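Villimville bench notebook
2018-12-17

Sat down with the budget sheet again after lunch, since the order has to go in before the break if we want anything on the bench by March. I keep going back and forth on the gripper question, so I'm writing it all out for whoever picks this up next.

Stutach came back with their quote for the second gripper, and it is 1000 before shipping, a bit kinder than I feared. Onishi wants less for theirs, but the spare finger pads are 82 a set and we do go through pads. Lead time is 19 days from Stutach and 30 from Onishi. I'm leaning Stutach – I'd feel better with one more opinion from the Wamo side of the room before anybody signs.

Also on the wish list: a softer lamp for the picking box (please!), a second wrist camera, and a proper bin with sides that don't fold in on us. The lamp is cheap and I would happily put it first. The toy trucks stay, no need to budget for more of those, they are lovely awkward things to grab.

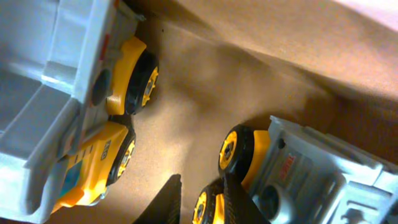
Wrist view, black fingers, two trucks on the cardboard. Note the bright patch between them.

Still to do: ask Stutach if their pads come separately, and find out whether the old mounting plate fits either one.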